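Why some cats have dark ears: colour points explained
For readers aged 8 and up
By Si-eun Seo

Some cats have a pale body with a darker face, ears, legs and tail. The darker parts are called points. A cat with this pattern is called a pointed cat, and the Siamese is the best-known kind.

What makes the colour?
Fur gets its colour from a substance called pigment. Pigment is made by tiny living units in the skin, called cells. To make it, the cells need a helper called an enzyme. An enzyme is a substance that makes a job inside the body happen faster.

In most cats the enzyme works all over the body. In pointed cats it is slightly different. It works well when the skin is cool and badly when the skin is warm.

Which parts of a cat are cool?
The middle of a cat is warm, as the heart, liver and other large organs are there. The ears are thin and lose heat quickly. The tail, the paws and the nose are also cooler than the middle. The enzyme can work in these places, so the fur there grows dark. On the back and belly it does very little, and the fur stays pale.
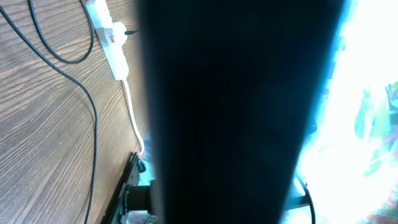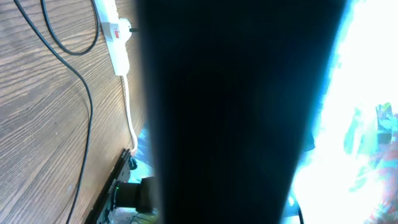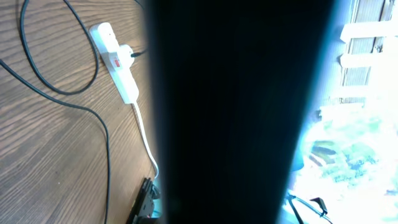
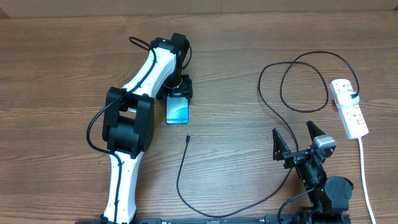 Why are the kittens white?
Before birth, a kitten is kept warm on every side by its mother. The enzyme cannot do much anywhere, so pointed kittens are born white or cream. The points begin to show in the first few weeks, usually at the edges of the ears and on the nose.

My cat Ayala was born in February. Her ears had turned grey before her tail did. Her brother Prinley stayed paler for longer – kittens in one litter do not always darken at the same speed.

Can the colour change later?
Yes. Pointed cats often get darker as they grow old. If a vet shaves a patch of fur on the side of a pointed cat, the skin there is cooler for a while, and the new fur may grow in dark. It often becomes pale again when that fur is shed and replaced.

Is it passed on?
Yes. Instructions for the body are called genes. A kitten gets one copy of each gene from its mother and one from its father. To be pointed, it needs the pointed copy from both. A kitten with one pointed copy and one full-colour copy will not be pointed, but it can pass the pointed copy on to its own kittens.

Words to know
Cell: a very small unit of a living thing.
Enzyme: a substance that speeds up a job in the body.
Gene: an instruction passed from parent to young.
Pigment: a substance that gives colour.
Points: the face, ears, legs and tail of a pointed cat.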